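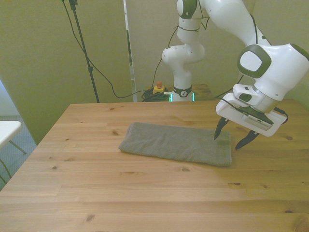 Plernau club room: sound and electrical check before Friday's house night

Doors at 10, capacity 481.

Main system
Amp rack fixed to wall, vents clear: OK
Left stack strapped: OK
Right stack strapped: one ratchet slipping. Replaced with a spare, order another.
Limiter set and cover locked: OK. Reading checked at the desk with a full kick drum loop.
Sub under the booth: rattles on long bass notes. Grille screw missing, taped for now.

Booth
Turntable feet and slab: OK
Mixer, channel 3: crackle on the low EQ. Tell Mujić before the warm-up set, use channel 4.
Earth wires on both decks: OK
Monitor height: too close to head level on the left. Moved up one bracket hole.
Drinks shelf away from power strip: NO. Strip now screwed to the back panel.

Cables and power
PAT labels in date: all except the Flodico smoke machine. Not to be used until tested.
Cable run across dance floor entrance: ramp in place, end cap loose
RCD test button: trips as it should
Spare fuses in booth drawer: OK

Floor and exits
Rear exit opens fully: OK
Exit sign over Presel bar: dim, bulb on order
Strobe warning notice at door: missing. Print a new one.
Clear width past the record stall: about 700 mm at the narrowest. Move the stall back to the wall.
Ear plugs at cloakroom: low

Recheck the sub, the end cap and the stall after soundcheck. Next full check in March.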